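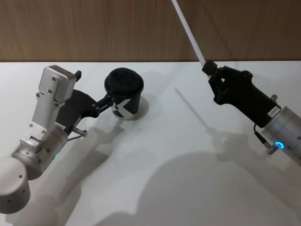
Coffee tastes like plastic from new travel cup

Posted by evance in Kitchen & Dining
1731 views

I bought a Zalow travel cup last month, the double-walled kind with a screw lid. Everything I drink out of it tastes like plastic. Water is bad and coffee is worse. I washed it by hand with dish soap the first day and have run it through the dishwasher twice after that (top rack, lid off). The smell is mostly gone from the cup itself but the lid still has it, and there is a rubber ring in the lid that I haven't taken out. I'm not sure it comes out.

I had a Nanus cup before this that lasted for years and never did this. Should I keep trying or send it back? The store gives 60 days, so I have time.

2 answers

kuruc2842
Take the ring out. On most screw lids it sits in a groove and you can lift it with the handle of a teaspoon. Don't use a knife, you'll nick it and then it leaks.

Once it's out, wash the ring and the groove separately. Then fill the cup with hot water, add two spoonfuls of baking soda, drop the ring in and leave it overnight with the lid lying upside down in a bowl of the same mix. Rinse everything in the morning and let it dry completely before you put it back together. I stand mine on a rack by the window and don't close it until the evening.

If it still smells, do it again with white vinegar and water, half and half, for an hour. Don't mix the two, they cancel each other out and you just get foam.

I would also stop using the dishwasher for the lid. Rubber rings pick up the smell of the detergent, and some of what you're tasting may be that – the scented tablets are the worst for it. Check whether the taste is there when you drink with the lid off. If it's fine without the lid, it's the ring, and you can usually get a spare for a couple of dollars.

Store it open. A closed cup in a cupboard will smell of something no matter what it's made of.

potluck_north
mine did the same, different brand. I left dry coffee grounds in it for a weekend and it got better but not all the way. ended up returning it. if the store takes it back I wouldn't bother with all the soaking

evance
The ring does come out. It was slimy underneath. Soaking it tonight, will post if it helps.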